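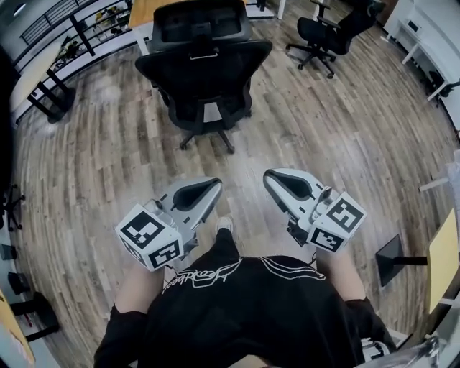
Korura Hand Demonstration Project
Progress report to the Uvanmont Fund
25 Feb 2023
Prepared by Kevser Akbulut, project lead

This has been our best stretch of work since the grant began, and I'm very glad to be writing it up. When I last reported, we were still teaching the arm almost entirely by remote control. We have now moved most of our teaching over to hand-held grippers, and the change in pace has been wonderful to be part of.

Where we stand

Our target for this period was 100 usable demonstrations of the folding task. We have 69 that passed review. I would have liked to report the full number, but the first batch had to be thrown out when we found that the marker cubes on the grippers had been mounted at a slight angle, so every recorded hand position was off. Teixeira, our hardware engineer, redesigned the mount with a small locating pin, and we haven't lost a recording to that problem since.

The grippers come as a pair, one for each hand, and each has a cube with square black-and-white markers on it. The camera worn on the head reads the markers and gives us the position of both hands through the whole task. The person teaching just stands in the office and does the job with the grippers held out in front. There is no arm to drive and no screen to watch, and new people pick it up much faster than they ever did with the remote controls (one of our newest demonstrators gave us good recordings before lunch on her first day!).

What we learned about teaching

People want to work fast, and fast demonstrations are hard to use. When the hands move quickly the markers blur and we get gaps in the track. We now ask demonstrators to pause for a beat before each grasp and again after each release, and the gaps have become much shorter.

We also had trouble with hands crossing. If the right gripper passes over the left one, the lower cube disappears from view and the software has to guess. Cuvari, the program we wrote for cleaning up the recordings, now flags these moments and asks a reviewer to accept or reject them. Reviewing is still slower than I'd like. It remains the least popular job on the team, and I include myself in that.

Light is the other thing. Glare washes out the white parts of the markers and the track starts to jump. Matte paper for the markers helped a great deal and cost next to nothing.

Remote control

We haven't dropped it. Two-handed folding is quicker to teach with the grippers, but for tasks near the limit of the arm's reach we still drive the arm directly, so that we only record moves it can really make. A person's shoulders are more generous than our robot's. Some gripper recordings looked perfect and then asked the arm to bend in ways it can't, and we are adding a reach check to Cuvari that will catch these the same day.

Spending

We are within budget. The one unplanned cost was $1,000 for replacement gripper parts, mostly fingers and triggers, which wear faster than we expected. We covered it from the travel line and don't need anything further from the Fund for this.

Before the next report

We plan to finish the folding set, then start on packing a small box, a task that needs the hands to do different things at the same time. By May we hope to have the arm folding from the gripper recordings alone, with no remote control data mixed in. Early trials are encouraging, though the second fold still fails more often than the first and we are looking into why.

We would love to have someone from the Fund come by and try the grippers. Please write to me to arrange a day.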